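Handonine Sessions: progress report to the Dewan Fund
6/14/26
Prepared by the project lead, Westley

You asked for a plain account of where the money has gone and whether the thing is working. The first is easier than the second. Fifteen local DJs and producers have now been through the mixing course, the second-hand decks are paid for, and two of the six planned club nights have taken place. Whether any of this amounts to a "scene", the word used in our original bid, I would rather not say yet. I didn't like the word then either.

Attendance at the first night was good and at the second was poor. The ticket system says 83 people came to the opener. I was on the door for most of it and suspect that a fair few of those were friends of the acts who left after one set. The second night clashed with a bigger event across town, which we knew about and went ahead with anyway.
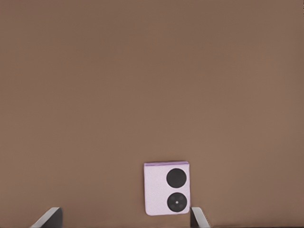 Promotion is still the weakest part of the project. We paid for online adverts before both nights and I can't find one person who bought a ticket through them. What did bring people in was the acts messaging their own contacts, and for that a small folded flip phone like the pinkish one shown would do the job as well as any campaign dashboard. I propose to stop the adverts after July and put what is left of that budget into artist fees. The firm that sold us the adverts disagrees, as you would expect, and has sent a chart.

The course itself is in better shape. The beatmatching and set-building sessions were full each week. The session on contracts and royalties was half empty, although it was the one people had asked for on their forms. I no longer put much weight on the forms. Several of those who finished have sent in recorded mixes, and a few are strong. Others sound like the tutor's own sets with the tracks in a different order, and I have told them so, more politely than that.
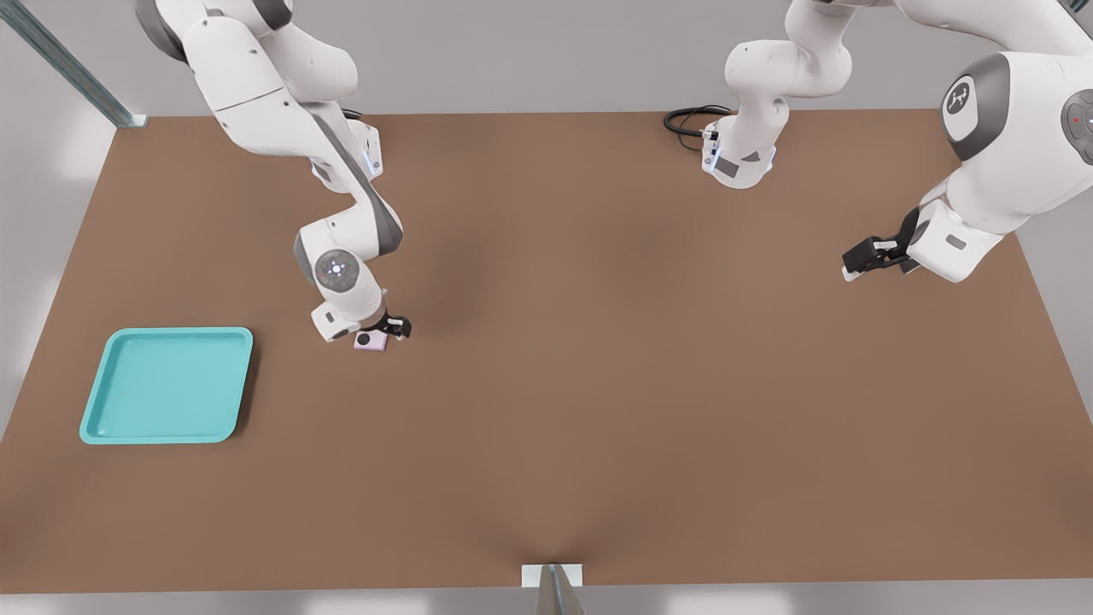
Pranab Jayasinghe thinks I am being too hard on them, and wrote after reading a draft of this report that everyone copies somebody for the first year and the ones worth booking grow out of it. He may be right. I have asked him to choose the opening acts for the next two nights, so we shall find out.

The compilation is late. Pudura agreed to master the tracks at a reduced rate, but we were slow to send the files and lost our slot. Four artists still haven't signed the release form. I was told in April that this was a matter of days, and I passed that on to you, which I shouldn't have done. Please treat any release date as a guess until the forms are in.
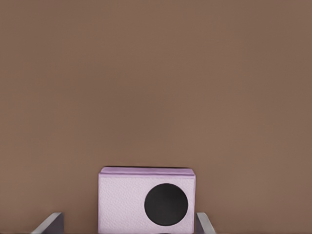 One of the course members asked for a note to go in here saying that the late release matters less to them than the nights do, and that they would sooner have a regular slot in front of thirty strangers than a track on a record their mum buys. I have heard the same from others. It doesn't let us off the compilation, which you have funded, but it may be worth discussing before we apply for a second one.

Spending is within budget apart from venue hire, where the new rate includes security we used to pay for separately. Receipts are attached. The next payment falls due in July and I would ask that you hold back the compilation share until I can show you signed forms.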